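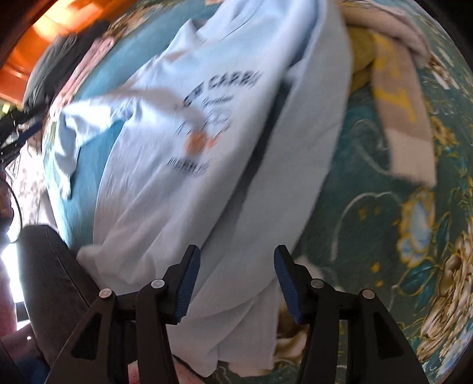

ok so I got rid of 60 pieces of clothing this month and I have thoughts. thread

1/ I started in April because the closet rod came down at 2 am. Sounded like somebody kicked the door in. I just lay there for a while and then went back to sleep, coats on the floor and everything

2/ T-shirts were the worst part by far. Jeans either fit or they don't, but every tee is from a trip or a 5K or some job I had for one summer. I kept a Cundari staff shirt for eleven years and I worked there nine weeks!!

3/ my friend Babak Mahmoudi told me to take pictures of the sentimental ones and let them go. Worked for maybe half of them. The other half went back in the drawer and I'm fine with that

4/ tried selling the nicer stuff on Platton first. Four sweaters gone in two days, then total silence on everything else (one guy offered me a dollar for a winter coat - a dollar, with the hood)

5/ the rest went to the donation place on Borkitz. They close at 4, not 5 like the sign says, so go early. They don't take pillows or anything with a broken zipper

6/ folding update: I've gone back to plain old stacks. Rolling looked great for a week and then I'd pull out one shirt and the whole row would flop over

7/ still have to do shoes. And the scarf bin, which I'm scared of. If anyone has a closet rod they like that holds real weight please send it my way, mine's up with two new brackets and a lot of hope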